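The cost of a good example

Ernville, September 2022

Dirk Stöcker keeps two numbers on the whiteboard by his desk. One is 141, the count of tidying episodes his group at Tinavard accepted in its last full week. The other is 20, the count it threw away.

Tinavard teaches a robot arm to clear up small desks. An operator guides the arm through the job by hand control, and the software stores what the wrist camera saw together with the position of every joint. A learning system called Fokus is then trained on the stored episodes. It receives no rules about trays or scraps of paper. Whatever it knows comes from the recordings.

The quality of those recordings is therefore most of the work. Operators are asked to move at a steady pace and to avoid stopping above an object while they think. A pause of 2 seconds is enough for an episode to be flagged. In April the group trained a version of Fokus on unfiltered data, and the arm learned to hesitate in the places where its teachers had.

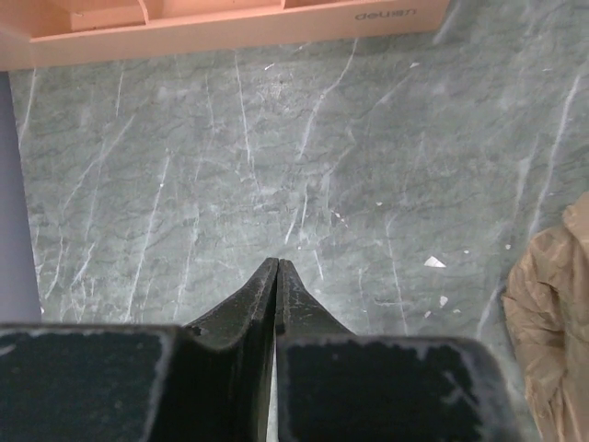
Variation is the second concern. Ryan Goodall, who plans the sessions, has the layout changed after every 10 episodes: a tray is moved, crumpled paper goes elsewhere, scraps are scattered afresh. Patterned surfaces are included on purpose. A pale vein in a stone pattern can resemble a sliver of paper when seen from the wrist, and early versions of Fokus closed the fingers on it.

"We were too tidy at first," Goodall says. "The model did well on a clean grey bench and poorly on everything else."

Failed grasps are kept if the operator recovers – a dropped scrap picked up at the second attempt is treated as useful. Episodes that end in a collision are discarded.

Labelling is done by Waweru, a contractor that marks the start and end of each grasp. Stöcker would like to automate this step using finger position alone, but thin paper barely changes the reading. Until a better sensor is fitted, the marks are made by eye.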